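Speaker notes: Clearing Out the Big Bin
Hayes Community Hall, October 20, 2018

Slide 1. Welcome

Wait for the people at the back to find chairs. Thank them for coming out on a Saturday, because I know what a free morning is worth. Say where the coffee is. Mention that I'll be happy to stay afterward and talk about anybody's garage, basement or hall closet for as long as they like (and I do mean that, I love a hall closet).

Start with the house on Trullcombe Road. We moved in back in 2000 with one tote of cleaning stuff and hand tools, and by the time I got around to looking properly there were 13 of them, and I couldn't have told you what was in a single one. I bought a new scrubbing brush every spring. I owned the brush already, several times over.

Slide 2. Why things pile up in bins

A bin with no lid is an invitation. You walk past with a bottle in your hand, you're on your way to something else, and in it goes. Ask for a show of hands: who has one by the back door? Let them laugh. Tell the story of the Fondbridge church kitchen, where the bin under the sink had been topped up for so long that the cupboard doors were held shut with string.

Go slowly here, people like to share. If somebody wants to tell a story, let them, and skip the part about the paint cans.

Slide 3. Get it up on a table

My one firm rule. Don't sort on the floor. Your back will quit before you do, and you'll end up shoving everything back in just to be finished. Put the bin on a table with good light, at a height where you can see right down to the bottom, and take things out one at a time. Bottles first, then tools, then the small odds and ends.

Mention the Busitz labels I use, the plain white ones, since someone always asks. They peel off clean if you do it within a year or so. I have a roll in my bag, hand it around.

Slide 4. A few things at the bottom 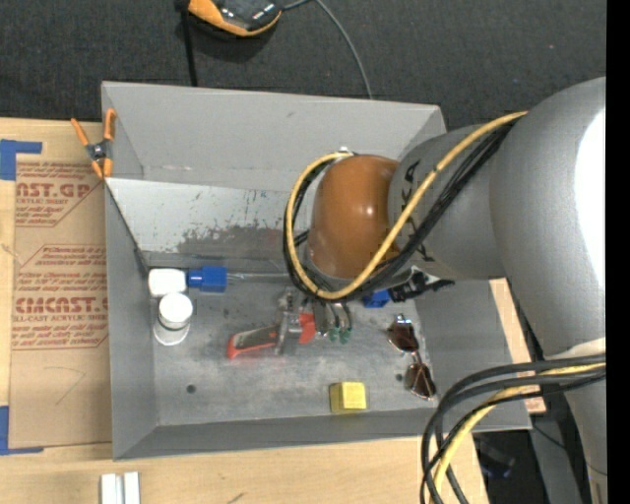

Now, bottles lying on their sides. I'm a bit of a bore about this one. Stand them up, even if you only plan to leave them there until lunch, and check each cap while you have it in your hand. I lost a very nice set of dust cloths to half a bottle of floor polish one February, and I still think about those cloths.

With tools, the handle is what gets you. A long handle takes up the whole width of a bin and everything else has to live around it, so give those a hook on the wall or a tall bucket of their own. Round containers with lids can stay, but put the label on the lid, where you'll see it looking down. Little loose pieces go in a jar. Pause and ask who has a jar already. Ask what's in it.

Slide 5. Putting back

Only what you used this past year goes back in, and leave yourself some bare floor in the bin. It feels wasteful, I know! But that empty patch is where your hand goes when you reach in for something.

Hand out the checklist now, not earlier, or they'll read it while I'm talking. If we're running behind, drop the bit about freezer bags and go straight to questions. Remember to give the hall key back before 3.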